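4.2 Clearing a crowded counter

I'll admit I thought this would be the easy part of the study. Folding had already humbled us (Section 4.1), and when Joanne Sowerby suggested we move on to kitchen tidying I pictured a nice calm couple of weeks. Things in a kitchen mostly have the decency to be rigid! A toy bell pepper doesn't change shape when you pick it up, and a cooktop stays a cooktop.

So we set the two-arm station up with a play kitchen and asked it for the kind of help a tired person wants at the end of the evening: put the food on the tray, put the packages in the basket, get the block off the stove. Every instruction was one sentence. Barry Lightfoot wrote them, and he wrote them the way he talks at home, so they say "stick the corn on the plate" and never "grasp the corn." I was strict about leaving his wording alone, including the one that just says "sort that end out."

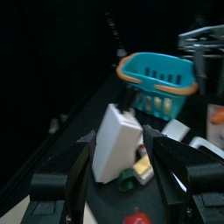
The trouble started with how close everything was. We had done our practice runs with a hand's width of clear table around each item, and the numbers were lovely. Then Colin Wragg asked whether anybody's counter at home had a hand's width of clear space around each item, and I went home and looked at mine. We pushed the things together the next morning. From then on, most of what we learned was about the objects next to the one being asked for.

A full set was 140 attempts at the crowded layout, shared between the two arms, with 40 more at the spread-out layout for comparison. An attempt counted as clean if the right item ended up in the right place and no neighbor had been knocked over or dragged along. Of the 140, 31 were clean. I have been asked (twice, kindly) whether that's a typo. It is not. If you drop the part about neighbors and only ask whether the item got where it was going, the picture is a good deal rosier, and I think a lot of published demos are scored that way without quite saying so. Neither rule is wrong. But if I asked a nephew to move the pepper and he moved the pepper and also swept three things off the counter, I would have something to say about it.

We scored from the fixed view, with the wrist views as backup when the arms themselves blocked the table. They block it a lot. Two arms over a small table is a bit like two people trying to use one sink, and the scorer sees mainly elbows. Glenys Horrocks did the first pass of scoring and I did the second, and where we disagreed Roland Rudd broke the tie. The disagreements were nearly all about what "dragged along" means when two things were touching to begin with.

I kept a running log through the whole set and have left one entry in more or less as written, since it catches the mood better than the tables do. 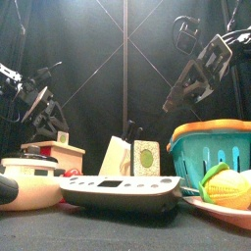

Rarkcombe, May 21, 2025

Started late, recalibrated the right arm, then straight into the crowded layout. Corn is fine. Corn is always fine, it's long and fat and the fingers like it. The knife block is another matter — go in from the top and you meet the handles, go in from the side and the cooktop is in the way. Colin wants to turn the block around. I said no, leave it, people don't arrange their kitchens for the gripper. Seven attempts at the small block on the stove cabinet before lunch. The arm hovers beautifully. It hovers and hovers. Joanne says it looks like someone choosing a chocolate.

End of entry. That hovering, which I was rather rude about at the time, ended up being the most useful thing in the log. When we went back over the joint traces (Appendix B), hesitation above a small item was a decent warning that the grasp to come would be a poor one. The policy has no way to say "I'm not sure about this," but it slows down, and a person standing nearby can read that after a morning or so of practice. Barry got so good at it he would start reaching for the clipboard early.

I should say something about shiny surfaces too. The play cooktop has a glossy black middle, and the overhead lights bounce off it, and the glare wanders around as the wrist moves. We tried an afternoon with the lights dimmed. Approaches to items on or beside the cooktop got smoother, and approaches to dark green items got much worse, presumably because dark green on a dark table in dim light is hard on everybody. We put the lights back up and lived with it. A real glass stovetop would, I suspect, be nastier still, with grease on it and a window behind you.

Figure 6. Two grippers at the crowded layout, as viewed from the wrist of one arm. A dark green block sits at the edge of the black cooking surface, just past the fingertips of the other arm.

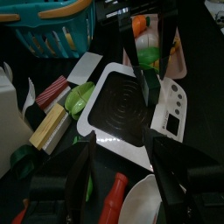 4.3 What the clean attempts had in common

With only 31 clean attempts I don't want to get carried away, and the tests in Table 5 should be read with that in mind. Still, there are a couple of patterns I'd bet a modest sum on.

The first is direction. Clean attempts tended to come in along the side of the item that faced open table, even when that meant a longer trip. The policy wasn't told to do this. It may have picked the habit up from Glenys, who recorded a large share of the demonstrations and is a patient sort of driver. Roland's demonstrations are quicker and go straight down, and when we trained on his alone the neighbor knocks went up. (He has asked me to note that his finish times were excellent. They were.)
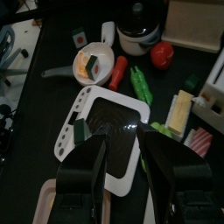

The second is order. If the tall things went first, the flat things went better, and the fingers had room to open. Given a single open-ended instruction, though, the system never seemed to plan for that. It would go for whatever it could see best, which is fair enough as a first move and a poor way to clear a counter. People do this planning without noticing. I watched Joanne reset the table between sets and she lifted things in almost the same order every time, and when I asked her why she said she hadn't been aware there was an order.

We did try splitting the open-ended instructions into short steps with the Uvau planner that Bitside lent us. It helped on the spread-out layout and did very little on the crowded one. My reading is that the steps were sensible but each step still had to be carried out by the same pair of clumsy hands, and a good shopping list doesn't make you a better driver. Colin reads it differently, and thinks the planner needed to know how wide the fingers are. He may well be right, and the follow-up we have penciled in for December is set up to tell the two of us apart.

So, could I have this in my kitchen yet? With the counter spread out and someone standing by, for the corn, yes. For the counter as I left it this morning, no, and I'd want to see the neighbor rule adopted a bit more widely before I believed anyone who told me otherwise. The Goodall scoring sheet we used is in Appendix C, and it takes one side of paper.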